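Hand-held gripper kits for home tidying data - anyone else using the Tradine pair?
Forum: Home Robotics > Kits and Hardware Reviews
2 pages, showing page 1

loopandlatch
Posted in September
I've had the Tradine two-hand kit for 11 days now and I'm having so much fun with it that I figured I'd write it up before I forget the details. Short version: it's a very good kit with one annoying habit and a manual that needs a rewrite.

For anyone who hasn't looked at it, you get a pair of hand-held grippers, a camera mount for each, the charging dock and a year of the upload service. You pay 624 for the set. I went back and forth between this and the Rebelo set for most of the summer, and what decided it for me was the finger shape. The Rebelo ones close flat, like a clothespin. These have ribbed blue pads on fingers with big triangular cutouts behind them, so they give a little and wrap around whatever you grab. For soft, shapeless stuff that matters a lot!

And soft, shapeless stuff is what I care about. I want a home robot that can deal with a lived-in room. Laundry on the bed, kids' things on the floor, trash that should be in the basket and isn't. So that's what I've been recording: pick up, carry over, drop in the wastebasket, go back for more.
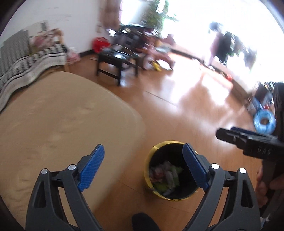

The drop is the part I'd practice first. You want to come in over the basket, stop, and then open wide. My early takes were all one swoopy motion with the release somewhere in the middle, and the upload checker flagged them as "ambiguous release" over and over. Once I slowed down it stopped complaining. It does feel silly to pause over a trash can like you're lowering a piano, but you get used to it in an evening.

The annoying habit: if you squeeze the trigger very slowly, the closing signal lags and the software thinks the fingers are still open. A firm squeeze is fine. I've reported it.

Ask me anything, I'm clearly happy to talk about this thing.

pocketgantry
Great write-up, thanks. How's the weight? I tried the older Hetutari grippers at a meetup and my wrist was done after 2 short sessions.

loopandlatch
Much better than the Hetutari in my hands. I can do a full tidy of the living room without thinking about it. The camera makes it front-heavy, so I hold it a bit closer to the pivot than the manual shows. My left wrist gets tired before my right, but my left wrist is useless at everything.

brinewheel
I'm going to be the grump here. I own this kit and I think it's overpriced for what you get. The hardware is nice, sure, but you can print plates like that at home, and the pads are the only part I couldn't make myself. The rest of the money is the upload service, and I don't want the upload service. I want the files on my own drive.

loopandlatch
You can get the files on your own drive! Settings, then Storage, then turn on local copy. It's off by default and it's buried, I'll give you that.

brinewheel
Local copy gives you the video. It doesn't give you the finger widths or the poses, and without those it's a home movie of someone cleaning up. I asked support and was told full export is "planned". It was planned when I bought mine too.

loopandlatch
Okay, that I did not know, and it's a fair complaint. I'll look at what's in my folder tonight.

tallowbit
Jumping in from the Prangate side. We run the Prangate rental plan at our makerspace and the full export is included, poses and all, for what it's worth. The grippers are clunkier though. The jaws on ours are stiff, and crumpled paper tends to squirt out when you close on it. If somebody sold Tradine fingers with Prangate software I'd be first in line.

pocketgantry
Second in line!

loopandlatch
Edit to my first post, sort of. brinewheel is right. I checked the local folder and it's video only. I still love the kit, but if you need the raw numbers and don't want to go through their servers, hold off until they fix that.

On to nicer things. Yesterday I moved from the floor to the table and that's where these fingers really earned their keep. Wrappers and napkins are hard! Foil crushes to a new shape every time you touch it, and a snack bag is slick, so it wants to slide out sideways. What worked best for me was grabbing the napkin and the bag together in one pinch, with the napkin giving the pads something to bite on. I also started using both hands at once, one gripper per bag, and it cuts the session time way down.

One tip that isn't in the manual - leave the things you don't want thrown out on the table. I was clearing everything off before I started, and then it hit me that a robot trained on that would learn that anything on a table is garbage. So now a toy stays right there next to the wrappers and I work around it. It's slower and I bump things, but the takes are a lot more like real life.
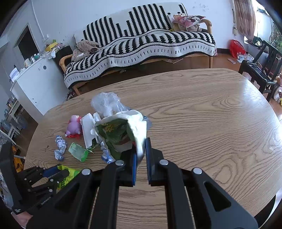
pocketgantry
Do you have to sort the clips by object before you upload them, or does the service do that?

loopandlatch
The service does it. You type one line for the whole session, something like "clear the trash off the table", and it splits the recording into single picks for you. You can fix the splits afterward. I usually have to fix a few, mostly the ones where I dropped something and went back for it.

tallowbit
Keep those, by the way. The drops and re-grabs. We used to delete them at the makerspace and then our test arm had no idea what to do after a miss. It would just sit there with its jaws closed on nothing.

loopandlatch
Oh, that's good to know. I've been deleting them. Well, I'm going to stop!

brinewheel
Agreed with tallowbit, and it's one more reason I want the raw files. I don't trust an automatic splitter to decide where a mistake starts and ends. Mine lopped the recovery off the end of a bunch of picks and labeled the first half "complete".

loopandlatch
Did you have the strict setting on? Mine did that too until I switched to relaxed.

brinewheel
I'm on strict. I'll try relaxed. I reserve the right to stay grumpy.

quillsprocket
New here, reading this with a lot of interest. Is the two-hand set worth it for a beginner or should I start with one? I have a small apartment and mostly want to play around. Tradine sells the single, I think, but I can't tell if you can add the second one later.

loopandlatch
You can add it later, but you have to pair them again from scratch and redo the calibration, which took me 9 tries the first time (my fault, I was doing it on a glossy floor with the sun coming in). For a small place I'd start with one. Learn the slow drop and the firm squeeze, and do the floor before the table. If you're still having fun after a couple of weeks, get the other one.

pocketgantry
The glossy floor thing is real. I had the same trouble with the Hetutari. Try pulling the curtain or calibrating over a rug.

loopandlatch
Rug is what finally did it for me, yes. Put it down on something dull with a pattern if you have it. A plain beige one worked, but it took a while to lock on.

tallowbit
quillsprocket, if you're near a makerspace, ask if they rent before you buy anything. Ours goes out by the weekend and you'd know pretty fast whether you like doing this. Some people find it really boring. I put on music and find it very relaxing.

brinewheel
I'd go further and say don't buy a new one at all. There are used singles in the classifieds section here every month from people who found it really boring.

quillsprocket
Ha, okay. Used single it is, if I can find one. Do the pads wear out?

brinewheel
Mine have gone smooth at the tips. They pull off and press back on, and you can swap left for right to get more life out of them. Replacement pads are sold as a pair. Check the tips in the seller's photos, and ask if the camera mount is included. It often isn't.

loopandlatch
Mine still look new, but I've been grabbing tissue and candy wrappers, so I'm hardly testing them. I'm going to try the kitchen counter next and will post how it goes. If anyone has a good way to pick up a flat plastic lid off a smooth surface, please tell me, because I've been chasing one around with both hands and the lid is winning.

pocketgantry
Drag it to the edge of the counter and pinch it where it hangs over. Works with cards too.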